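In praise of the shared laundry room

When I moved into a flat in Ullgate, the thing I dreaded most was the laundry room in the basement. Two washers, one dryer, 35 flats. Seven years on, I'd defend that room against anybody, and I think every new building should have one!

You meet people there. I learned which bakery sells off its rye loaves after four, how to get beetroot out of linen, and who upstairs plays the cello (beautifully, but only the first half of things). We don't have a lobby anyone lingers in, so the spin cycle does the job instead. 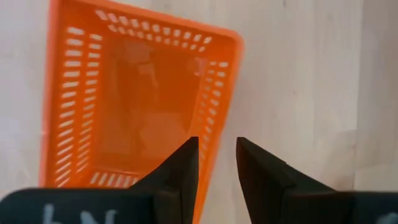 It's good sense, too. A private washer sits idle nearly all week and takes up a corner you could fill with a desk, or a chair by the window. Ours hardly stops, and when it breaks down we split the repair. The last bill came to $1268, and my share was less than a decent dinner out.

I know the arguments against. You have to book, and somebody always forgets their sheets on a Sunday night. My cousins in Ovholm have grown up with a basement like ours and grumble about the booking sheet constantly — then they move somewhere without one and miss it within a month.

So if your building is talking about turning the laundry into storage lockers, as ours was in October, please go to the meeting and speak up. I did, with wet towels still in the machine, and we kept the room.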